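Against the labeled basket

Every June the same advice comes back around. Buy baskets, write labels, give every object in the house an address, and peace will follow. I have tried it for three summers and I remain unconvinced.

The sales pitch is hard to avoid. Lollurholm put out a home guide with 354 storage ideas in it, and by my reading most of them are a basket with a word near it. The word is supposed to do the work. Sort the table into fruits and office supplies and the household will keep it that way – so the theory goes.
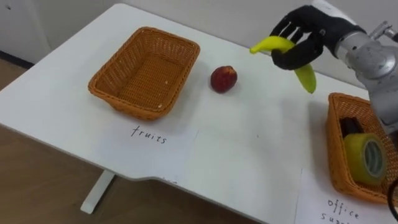
Two wicker baskets, one table.

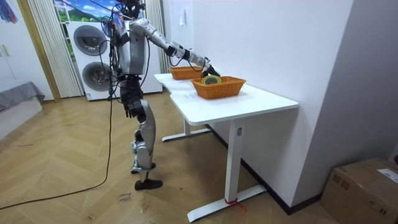 I have no quarrel with wicker. A roll of tape has to live somewhere, and a basket is a decent place for it. My doubt is about categories. Fruit is easy. Office supplies is a drawer's worth of arguments: batteries, a tape measure, the stapler that only gets used on birthday decorations. Whoever writes the label knows what it means. The rest of the house guesses, and by the second week the guesses have won.

Then there is the open top, which invites everything. I once found a Kuusisto instruction manual under the plums, for a lamp we no longer own.

A reader in Bremport wrote to object that her labels have held for years, and that the trick is to let the people who make the mess choose the words. Mine were all in my handwriting, she pointed out, and maybe that was the trouble. She may be right. I would still like to see her office supplies.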